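3.2 Finger replacement and cell upkeep

The Feldale cell is serviced every 700 cycles, following the procedure of Trujillo and Postma. Fingertips are printed in-house and swapped in pairs.
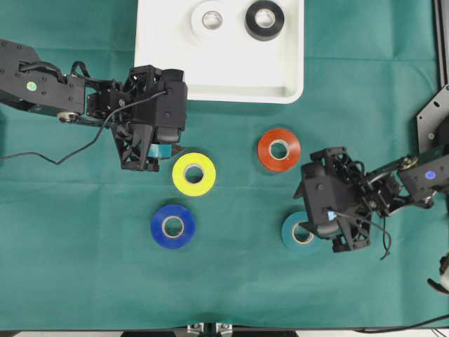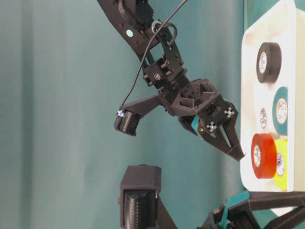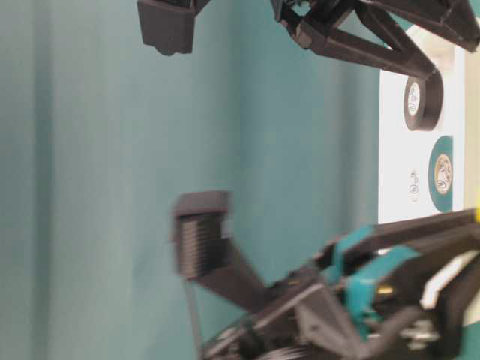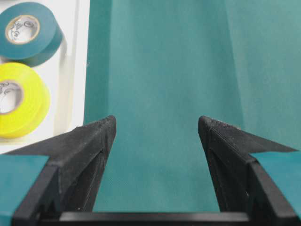 Figure 5. The cell during the tape-roll task.

Wrist camera alignment is checked after each swap, with both grippers open. The two fingertips must sit at nearly the same height in the wrist view, as in the last panel of Figure 5 – a pair that fails is reseated and the bolts retightened. Cable slack is then set by hand over the full range of the wrist.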